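30 July 2026

I woke up before six because of the heat and could not sleep more, so I decided this is the day for the snack shelves. I have postponed it since April. Vibeke Ásgeirsdóttir asked me two times already if the corner is ready, and two times I said "almost," and this word was not true.

First I washed the shelves. I used warm water with a little vinegar, the way my mother did it, and I dried them with the old blue towel. The upper shelf was sticky on the left end. I think it was syrup. It needed three washings, and my shoulder is complaining now while I write.

Then came the question of order. Vibeke likes that the things stand by color, and I like that they stand by taste: salty together, sweet together, spicy far from the sweet. We talked about it on the phone for a long time, and she won the upper shelf and I won the rest. I find this fair. The spicy things go in the middle, where the hand arrives first, and the drinks go low because they are heavy.

The purple packages gave me the most trouble. They are wide and slippery and they do not want to stand. In the end I allowed them to lie on the side. 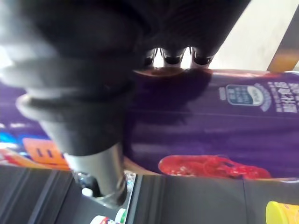 The purple one with the crayfish, lying on its side. Bottle caps lower down.

I like this purple very much. It is deep, almost like the plum jam we had at home, and the red crayfish looks proud on it. I cannot read the Chinese characters, and I feel a little ashamed of that, because I put such packages in my basket every month. I copied two of the characters in the back of this notebook. My copy looks like a broken chair. I will try again when my hand is less tired.

At noon I went down to Belavance for shelf paper. They had only the kind with lemons. I paid and was not happy, but at home it looked better than in the shop. The bus back was the 62 and it was late, so I ate a peach at the stop and got juice on my sleeve.

In the afternoon I wrote the list of what is missing: rice crackers, the green tea without sugar, small paper bags. Also a new pen, as this one scratches. I must ask at Giraldo if they still keep the crackers with seaweed. The last time they had moved everything and I was too shy to ask where.

Vibeke called after dinner. I told her the corner is ready, and this time I said it without "almost." She will come tomorrow to look at it. I am sure she will move something on the upper shelf.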